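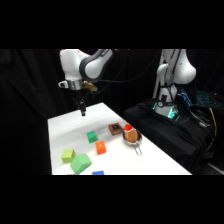 Weiße Esstische haben bei uns eine längere Vorgeschichte, und ich muss ein bisschen ausholen, bevor ich zum Latetti komme. Jahrelang stand in unserer Küche ein dunkler Tisch von meiner Großmutter, schwer wie ein Klavier und an trüben Nachmittagen ein schwarzes Loch mitten im Raum. Wer wissen möchte, was eine weiße Platte dagegen ausmacht, braucht nur auf den Tisch im Bild zu schauen, vor dem dunklen Hintergrund: So ähnlich ist das bei uns auch, denn die Wand hinter der Essecke ist tannengrün gestrichen, und das wollte ich auf gar keinen Fall aufgeben. Also musste der Tisch hell werden.

Gekauft haben wir den Latetti im Dezember bei Möbel Đorđević in Drisow, wo er ganz hinten neben den Gartenstühlen stand, ein wenig verloren, fand ich. 271 Euro sollte er kosten, ohne Lieferung. Ich bin dreimal um ihn herumgegangen, habe mich an alle vier Seiten gesetzt und dann noch den Ellbogentest gemacht (beide Arme aufstützen, kräftig hin und her, bitte ohne Scham auch im Laden!). Er hat nicht gewackelt. Das war dann eigentlich schon die Entscheidung.

## Aufbau

Die Beine kommen lose im Karton, dazu ein Beutel Schrauben und eine Anleitung, die ausschließlich aus Zeichnungen besteht. Ich mag solche Anleitungen ja, mein Mann gar nicht. An einem Bein saß die Gewindehülse schief, und wir haben eine halbe Kanne Tee lang daran herumgeschraubt, bis sie griff. Ärgerlich, aber kein Drama. Zieht die Schrauben erst ganz fest, wenn der Tisch richtig herum steht, sonst fangt ihr noch einmal von vorn an, so wie wir.

Die Platte ist 2 cm stark und matt lackiert. Sie wirkt leichter, als sie ist – zum Umdrehen sollte man zu zweit sein.

## Im Alltag

Seit elf Monaten wird an diesem Tisch gegessen, gebacken, genäht und gestritten. Kaffee und Rotwein lassen sich gut wegwischen, auch wenn sie über Nacht gestanden haben. Kurkuma dagegen! Ein Löffel Currysoße, keine zehn Minuten unbeachtet, und der gelbe Rand war noch wochenlang zu erkennen. Mit der Cerkonar-Reinigungspaste ist er schließlich verblasst, nach dem vierten Durchgang und mit viel gutem Zureden.

Kratzer sieht man nur im Gegenlicht. Einen tieferen, den ich selbst mit einem Keramiktopf verschuldet habe, wollte ich mit 2000er Schleifpapier ausbessern, und davon rate ich herzlich ab. Der Kratzer ist weg, an seiner Stelle glänzt jetzt ein handtellergroßer Fleck, auf dem seitdem die Obstschale wohnt.

Was mir wirklich fehlt, ist eine gerundete Kante. Die Unterarme merken das nach einem langen Abend mit Steuerunterlagen oder Puzzle schon. Wir legen im Winter oft eine dicke Decke auf, mit der ist es gleich gemütlicher, und die tannengrüne Wand bekommt dann ein bisschen Gesellschaft.
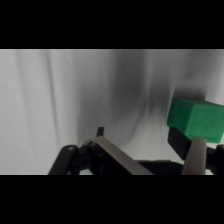 Eine Leserin schrieb mir nach meinem ersten kurzen Eintrag zum Latetti, ihrer sei am Fenster schon nach einem Sommer leicht cremefarben geworden, und sie würde ihn deshalb nur in eine schattige Ecke stellen. Das kann ich von unserem nicht berichten, allerdings bekommt er bloß morgens Sonne. Ich habe die Obstschale extra hochgehoben und verglichen: kein Unterschied, vom glänzenden Fleck einmal abgesehen. Wer eine große Südseite hat, sollte ihren Hinweis trotzdem ernst nehmen und vielleicht im Laden nach dem Lack fragen.

Würde ich ihn wieder kaufen? Ja, und zwar gern. Für vier Leute reicht er bequem, zu sechst wird es kuschelig, und den schiefen Gewindeeinsatz habe ich ihm längst verziehen. Vier von fünf Sternen, den fünften behält die Kante. Großmutters Tisch steht übrigens jetzt im Keller und trägt die Marmelade.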